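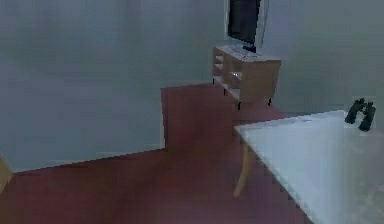

Does automating part of a job leave the rest of the job as it was?

Rarely. The remaining tasks get rearranged around the machine, and somebody has to do the rearranging, usually without it being added to their hours or their pay grade.

Handout 2: Who does what is left over
Last revised May 26, 2019

These notes go with the second session. Bring them along, as the tables from the first session won't be repeated.

We use cookies to remember your settings and to count visits to this page. By continuing to read you accept this. Manage cookies

1. The case

Kastenano is a firm that stores, checks and sends out household goods: furniture, televisions, small items of leisure equipment. It had 312 people on its floor when it bought the Drasero system, a set of mobile robots meant to fetch items and carry them to a packing bench. The robots were tried out first in simulated rooms, on a computer, with ordinary things like tables and television stands placed in them. On the strength of those trials the firm signed a contract and told staff that walking would be "largely removed" from the job.

Look hard at that phrase. Walking was what the supplier could measure. Fetchers also spotted damaged goods, noticed when a shelf label was wrong, and passed messages between the far end of the building and the office. None of this was in the job description, so none of it was in the simulation either.

2. What the trial showed and what it was taken to show

The report lists 2896 simulated runs. Of these, 1114 were in rooms with a change of floor level, and the robot was scored on whether it chose a path that avoided the raised part. It was not scored on what a person nearby would have to do if it stopped. There were no people in the runs at all.

A simulation is a perfectly good tool for some questions. You can move the furniture a thousand times in an afternoon and no one gets a bruised shin. My complaint is with the step from "the robot reached the object in the model" to "the fetcher is free for other work". The second claim is about staffing, and the report has no evidence on staffing. Managers read it as if it did, and the supplier did not rush to correct them.

Note too how clean these rooms are. Plain walls, no rubbish, no half-open parcels, no one's coat. A real aisle in September, when stock comes in faster than it can be put away, is another place altogether.

3. Changes on the floor

The following comes from interviews with staff after the system had been running for a while. Treat it as testimony. People remember the bad shifts best, and those who had left the firm were not interviewed.

Fetchers became "floor attendants". They still walked, mostly to robots that had stopped. Several said the walking was worse than before, as it came in bursts and could not be planned.

Packers now stood in one place for the whole shift. They used to swap with fetchers after lunch. That swap had never been written down, and it disappeared without anyone deciding to end it.

Supervisors got a screen showing how long each robot waited at each bench. It was sold as a way of watching the robots. Within weeks it was being used to talk to packers about their speed.

New starters were taught the screen first and the goods second. Older staff thought this was the wrong way round. I am inclined to agree, though I would like to see breakage figures before saying so in print, and the firm has not released any.

4. The other side

Sjögren, the consultancy that advised on the purchase, argues that heavy lifting fell and that attendants are paid slightly more. Both points seem to be right and you should not wave them away in an essay. Ask who got the extra pay, though. Packers did not, and it was packers whose day changed most.

Kevau, a smaller competitor, bought the same robots and kept the swap between fetching and packing. It reports fewer complaints. It also has a much smaller building, so be careful with the comparison.

5. For the session

Choose one task from a job you have done yourself. Write down what a supplier would measure about it, then what else you did while you were doing it. Half a page is enough. We will begin with the second list.

Reading: sections 3 and 5 of the trial report, plus the interview extracts in the course folder. Skip the annex on battery life unless you are keen.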